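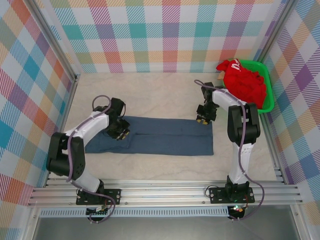 Speaker notes: Covering the Private Lives of Public Performers
Session 2, Monday, 10:30 a.m.
Speaker: Teresa Duda, Standards Desk, Rirkley

Opening

Good morning. Thank the Canness program office for the invitation and Witold Tokarz for chairing. Remind the room that questions are held to the end.

State the subject plainly. This session concerns how an entertainment desk should report on the marriages, separations and family matters of actors and singers. It does not cover criminal proceedings, which Bogdan Domański will address after lunch.

Slide 1 – Where the rules stand

Rirkley revised its guidance on celebrity coverage in February. The earlier text ran to 6 pages and had not been changed since the desk moved from print to online. Reporters told us they did not consult it. The current text is two pages long and is kept in the same folder as the style guide.

Pause here. Ask for a show of hands: who works under a written policy on relationship stories?

Slide 2 – The Arabzadeh story

Summarize briefly. A weekend item claimed that the singer Arabzadeh had separated from her husband. The item rested on one unnamed source and on the fact that she had attended a film premiere alone. Her manager, Przemysław Głowacki, wrote to us the same evening. The husband was working abroad and the couple had not separated.

We corrected the item on Monday morning. The correction was placed at the top of the page and remained there. By then other sites had repeated the claim, most of them citing us.

Points to stress:
The reporter had called the manager's office once, after hours, and left no message.
The headline was firmer than the text beneath it.
The editor on duty had approved the text but had not seen the headline.

Do not name the reporter. If asked, say that the matter was handled within the desk.

Slide 3 – What the desk now requires

A report that a couple has parted needs two sources with direct knowledge, or a statement from one of the parties. A deleted photograph, a missing ring or an empty seat at an awards dinner is not a source.

Both parties are to be given a fair chance to reply. For stories that are not urgent, and very few of these are, that means a full working day.

Children are not named unless a parent has already named them in public. Former partners who have left public life are treated as private persons. Lists of a performer's past relationships are no longer commissioned.

Read the last sentence twice. It was the most disputed part of the revision – Dorin Enache argued against it at length, and his written objection is attached to the policy for anyone who wishes to read it.

Slide 4 – Cost to readership

Expect this question. Relationship stories were among the most read on the site, and fewer of them now appear. The desk has put the hours into longer interviews, set reports and reviews, with a limit of 800 words lifted for the interviews. It is too early to give reliable readership figures, and none should be offered from the podium.

Slide 5 – Open matters

Statements posted by performers and then withdrawn. The present text is silent on these.
Memoirs in which one party describes the other.
Paid appearances by couples, including the Trilamine perfume launch, where publicity staff supplied the questions in advance.

Invite written comments. Handouts are on the table by the side door.

Close at 11:15 and hand over to Witold Tokarz for questions.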